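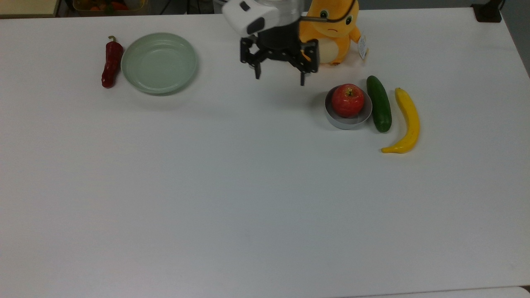
The Raju arm and two-finger gripper over the test table, fingers open.

Nikell Raju tabletop arm: bench review
Reviewed by Zubaida Naqvi

The Raju is a single tabletop arm sold by Nikell as a complete pick-and-place kit. The box holds the arm, the gripper, a power supply, one control cable and a clamp set. A laptop is not included. Our unit came through Grellilstead on a loan of 12 weeks and went back in December.

Build
The housing is white plastic with rounded edges and a small black panel on the front. The gripper below it is a different sort of object: black metal brackets and exposed linkages, with two fingers. Exposed linkages are easy to inspect and easy to clean, but they collect crumbs and lint. Nikell supplies a brush. Fitting the gripper takes four screws, one of which cannot be reached with the key provided.

Setup
Allow an afternoon. The calibration routine runs to 6 poses and must be repeated whenever the clamps are moved. The manual puts the clamp torque in an appendix and the warning about it in a separate leaflet. Cable routing is left to the buyer. A longer control cable is listed as an extra and I would order it at the outset.

Handling
I used a plain white table and ordinary goods: a red chilli pepper, an apple in a small white cup, a cucumber, a banana and an orange plush toy, with a pale green plate as the target. The apple was the hardest of these. It nearly fills the cup, so the fingers have very little rim clearance and the approach has to be close to vertical. At the default grip force the banana marked. Reducing the force by two steps cured this but made the cucumber slip on faster moves. The plush toy was gripped at every attempt, though its paper tag sometimes caught in the linkage.

Items set close together need more care. The planner checks the path of the fingers but not the full width of the brackets, and a neighbouring item can be nudged on the way down. Nikell support confirmed this and suggested a wider safety margin, set by hand.

Software
Stable, with poor error messages. Fault 3 covers both a stalled finger and a loose connector.

Against the Cornmont
The Cornmont arm is quieter and has the better manual. The Raju has the stronger wrist, and its spare fingers are sold in pairs, without the bracket.

Warranty: 2 years, gripper fingers excluded.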